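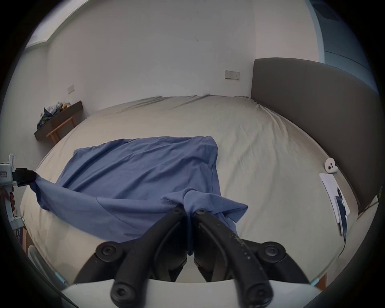
Fold them on the bed, one reader wrote back after our July laundry item, and you'll stop getting that crooked line down the middle. Several others said much the same, so this time we're sticking with T-shirts and leaving the fitted sheets alone.

A bed gives you more room than the kitchen counter or the top of the dryer, and you can walk to the other side if you need to. Make it first. Pull the sheet reasonably tight, then lay the shirt face down and smooth it from the collour seam at the neck to the hem. Tug the sleeves out to the sides so they aren't bunched under the body.

Fold one side in to the middle of the back, turn the sleeve down along it, and do the other side the same way. Bring the hem up to just short of the neck, then fold in half again. For a drawer, add one more fold and stand the shirts on edge. Soft, worn cotton slumps a bit, so pack those ones closer together.

The Gumier Street laundry room has a folding table again, 116 cm long, which takes an adult shirt laid flat. Please clear it when your dryer stops. Dryers are still $4 a load.

Outgrown or spare T-shirts can go in the Alaoui Hall clothing bin, washed and folded, any colour or size. Bundles of 20 are easiest to sort. Anything stained or torn should go to the rag box at the Trondia depot, where the shop uses it for bike cleaning. The bin will be emptied on 11/12/2018.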